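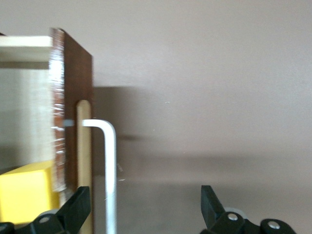 The morning shift at Coelho starts at six, and by ten past Hye-jin Ok has already had an argument with a hex key. It won't seat. She tries it again from the other side, gets it, moves on. She has assembled cabinets in Dillcombe long enough that her right wrist clicks when she turns a doorknob.

Across the aisle two white arms are going through drawers.

Small furniture, mostly. Bedside cabinets, file boxes, the odd run of kitchen units for a hotel. Coelho ships 2000 pieces in a good month, and until this summer every one of them was put together, checked, opened, shut and wrapped by hand. The arms came in June, under a contract with Bamach, the outfit that sets them up and keeps them going. They sit over a brown tabletop with a gripper apiece. The jobs they've been given are dull ones. Pull the drawer. Put a block in. Take the block out. Hold the key.

Ask on the floor what changed and you get different answers depending on the bench.

"My hands changed," Ok says. "I used to do the opening and closing all day. Test, test, test. Now I do the part where you have to think." She likes that. She also says the thinking part makes her more tired than the other part ever did, and no one put that in the presentation.

The presentation, for the record, ran 35 slides. Several people brought it up without being asked.

Leonidas Sotiropoulos runs the floor. Ex-assembler himself, quick walker, hard to interview because he keeps leaving. He wanted the arms for the drawer checks and nothing else. Drawers are where the complaints come from. A sticky runner, a handle that's on crooked, and the whole cabinet rides back from the customer at Coelho's expense. Last year the returns desk logged 564 of them.

"A person checks the first drawer beautifully," he says, already halfway to the loading door. "The hundredth, you know. I was that person. I know what I missed."

So the test goes over to something that doesn't get bored. Fine in theory. In practice there was a summer of fiddling, and a lot of it landed on people whose job descriptions didn't mention it. Somebody has to clear the table. Somebody has to put the cabinet back on its spot so the next run starts clean. For a few weeks that was whoever was closest, which meant Ok and the two benches beside her, and they got annoyed, and there was a meeting.

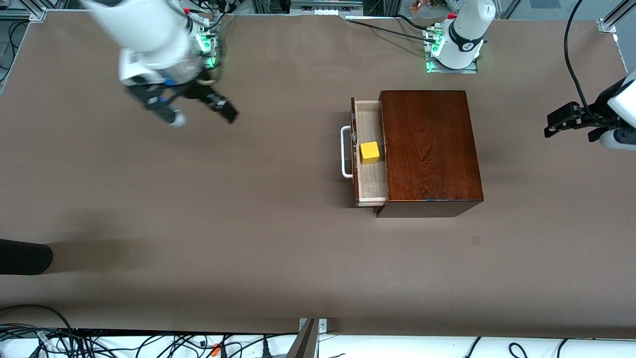 What came out of the meeting was a rota. Two hours at the cell, then back to your own bench, and an extra line on the pay slip for the cell hours. Small money. It mattered more than the money, according to pretty much everyone I talked to, because it made the resetting into work. Before that it was a favor.

There's a knack to it too. Ok can tell from her bench when a pull is going wrong. Something in the sound, she says, a sort of drag. She'll be over there before the arm has stopped. The Bamach people have started asking her about it, and she's started charging them coffee.

The other plant, Redcombe, is watching. No arms there yet. The benches at Redcombe heard about the contract before management had announced it, and what they heard was layoffs. There haven't been any at Dillcombe. There has been one retirement that wasn't replaced, and people do notice a thing like that. Sotiropoulos doesn't dodge it. "I can't promise you 2025," he told the shift, and a few of them respected it and a few went home and updated thier resumes.

Pace is the other sore spot. The arms are slow. Slower than Ok by a distance, she timed it on her phone during a break and showed the whole table at lunch. But they'll keep going through lunch. The target Coelho has penciled in is 1000 drawer pulls between service visits, and nobody wants to say yet whether they'll get their. 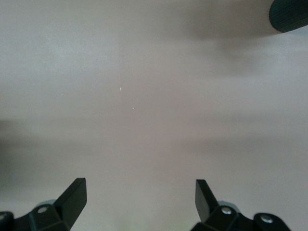 Late in the shift now. Sotiropoulos wants the hex key work next, or a piece of it anyway — the arm holds the key in place while a person lines up the panel. Ok is against. She's tried working that close to it, and she kept watching the gripper when she should have been watching her own fingers. She'd sooner have it fetch parts. She has said so in writing, twice, and the second time she got a reply.

They're meeting on it Thursday. She's bringing the list from her bench, and a proper key set, the long ones, which she's been asking for since before there were any robots in the building.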